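Last updated: 5 September 2025

4. Fitting the board in the enclosure

4.1 Clear a flat, light-coloured table. Small screws are easy to lose on a dark one.

4.2 Lay the white enclosure down with the open side up, and put the green board on top. Check where the tall white connector is before you press anything.
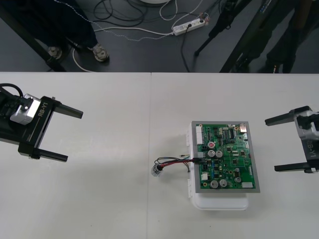

4.3 Press each corner softly until the side clips hold. Do not push on the chips.

CAUTION: Keep the power unplugged for 10 minutes before this work.

Note: For spare clips, please write to Giuliana Palomino at Kukivard.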